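Packaging and Shelf Life, Unit 3: Closures and Headspace
Handout prepared by Malsha Karunaratne, Stirkdale. Revised 27 Jun 2023.

Read this before the practical. It assumes you have the notes from Unit 2 on glass and rigid plastics.

1. What a closure does

A closure holds the product in and keeps air, moisture and microbes out. It must also open and close again without tools. These demands conflict. A tighter seal needs more torque, and more torque makes the pack harder to open for anyone with weak hands.

Three terms are often mixed up. The finish is the top part of the container, including the thread and the sealing surface. The liner is the soft layer inside the closure that presses on that surface. The land is the flat or rounded ring where liner and finish meet. Most leaks start at the land, usually from a moulding fault or from product left on it during filling.
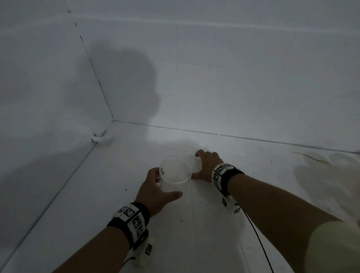 Why is headspace left above the product at all?

Liquids expand as they warm, and a pack filled to the brim has nowhere to put the extra volume. Pressure then rises against the liner until it weeps or the wall bulges. In hot filling the headspace also lets steam push out air before the closure goes on, and a partial vacuum forms on cooling.

2. Application and removal torque

Application torque is what the capping machine puts in. Removal torque is what the user must apply to open the pack. Removal torque is normally the lower of the two and falls further in the first day, as the liner relaxes. Record the time since capping with every reading. A figure without it cannot be compared with anything.

In the set reading, Karthik Miah's trial for Skinport (a hand cream in a screw-top jar) covered 1203 packs, of which 698 were stored on their side. Note that the side-stored packs came from one filling run and the upright packs from another. Any difference between them may be due to the run - the report does not separate the two effects, and you should say so if you cite it.

3. Permeation

A sound seal does not make a pack airtight. Gases and water vapour pass slowly through plastic walls, at a rate set by the polymer, the wall thickness, the area and the temperature.

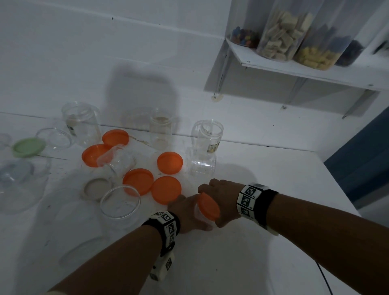
Polypropylene is a good barrier to water vapour and a poor one to oxygen. PET is better against oxygen but lets more water vapour through at the same thickness. A dry product that goes soft in storage may therefore have a perfectly good closure and the wrong wall. Weigh sealed packs filled with desiccant over a fixed period to find the moisture gain, and run glass controls beside them so that closure and wall can be told apart.

4. For the practical

Work in groups of 2. Zero the torque meter before each set. Do not retighten a closure once it has been opened; discard the reading if this happens. Results go to Imtiaz Howlader on the form at the back of the Unit 2 notes. Questions on the permeation sums should go to Yara Majali.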